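Robots and Chores - Can They Do It Yet?
Lecture 7 notes - Kieran Phelan
Rough notes, cleaned up a bit after class. Slides go up when I get to them. Bring the Trokar worksheet next time.

1. Recap from last week

Folding, wiping, loading. We said the arm is rarely the weak part. Arms have been good for decades. Weak part is everything between "there is a thing on the table" and "I have hold of the thing and it's doing what I meant."

Keep three questions going whenever you read a demo claim:
How many tries? Who reset it between tries? What changed between try 1 and try 2?
If the video doesn't say, write "doesn't say" in your notes. Don't fill it in for them.

2. Home vs shop floor

People assume home is the easy one. Small loads, slow pace, no forklifts. But a kitchen has no fixtures, no part numbers, and somebody moved the colander. On a floor you can bolt the work down. Most of what looks like robot skill on a line is the fixture. Gebhard Plattner's guest talk made this point with the door hinge jig - take the jig away and the program is useless.

In between: repair and teardown benches. Factory-made parts, but they come in any order, any condition, any brand. That's why I keep going back to them in this course. Parts are rigid and known, the situation isn't.

3. Case: opening up a desktop PC

Task list as the bench tech would write it: side panel off, unplug power leads, power supply out, memory out, board out. A trained person doesn't even think of it as steps.

For a machine, go thru it one at a time.

Finding the power supply: fine. Big box, flat sides, hard to miss.
Reading it: sometimes fine. Labels are crowded and the fine print goes first. Shiny sheet metal throws glare and the board underneath sits in shadow, so one exposure setting doesn't suit both.
Unplugging leads: bad. See section 5.
Lifting out the supply: depends on whether the leads are really free. A person feels the tug and stops.

For the label question, use the 80 PLUS BRONZE mark and work outward. CE, KC and CCC are all on there, also "Made in China" and, lower down, R33275 and E132068. Now ask which of these a sorting robot needs. Probably none of the approval marks. It wants model and wattage, and those tend to be in the small type. Big print is not the useful print. The DELL on the board tells you more about which screw layout to expect than anything on the casing with a logo round it.
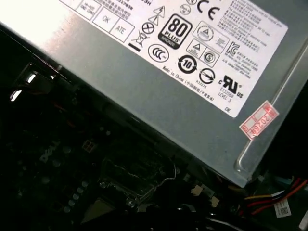 4. What the class trial showed

Esi Amoah and Bujar Delić ran the teardown exercise on the Fustness bench arm. 60 attempts at grasping a supply that was already unscrewed and unplugged by hand. 46 clean lifts. Sounds decent until you remember what was done by hand first.

The misses, from Esi's log:
- fingers landed on a rounded corner and slid
- grip ok, but the casing caught on the bracket on the way up
- a cable trailing under the case, planner didn't know it was there
- two where the arm just stopped. No error. We still dont know.

Bujar repeated it with the lights moved to one side to cut the reflection. Better, but he also changed finger pads the same day, so we can't say which one did it. Change one thing at a time! This will be on your project rubric.

5. Cables

The big unsolved one at home and at work. Rigid part = a pose, six numbers, done. A bundle of wires has no pose worth the name. It hides behind itself, it springs back, it looks different every time you touch it. Same story with charger cords, vacuum hoses, laundry.

Connectors add force to the problem. Press the latch, pull, hold the socket still, don't rock it. Two hands for most people. Try it with one hand and oven mitts, that's close to what a two-finger gripper has.

Ways around it people use:
- cut the wires (recycling only, obviously)
- human does leads, machine does the rest - Ayaaba works this way, see reading
- redesign the product so there are fewer leads. Slow. Not up to the robot people

6. So, yet?

My answer for this course, argue with me: single steps yes, whole chores mostly no. Steps multiply. If every step works 9 times in 10, a seven-step job gets finished less than half the time. Work it out before the quiz.

Kwesi Annan asked in class if more data fixes that. Partly. Helps with finding and grasping, less clear for force. We'll spend most of January on it.

To do
Read the Jindum chapter, pages 60 to 79. Skip the box on pricing.
One page: pick a chore you did this week, list the steps, mark the one a machine would fail first and say why. Due 12th December, before midnight, upload not email.
Bench sign-up sheet is on the lab door. Bring your own screwdriver if you have a decent one, ours are chewed up.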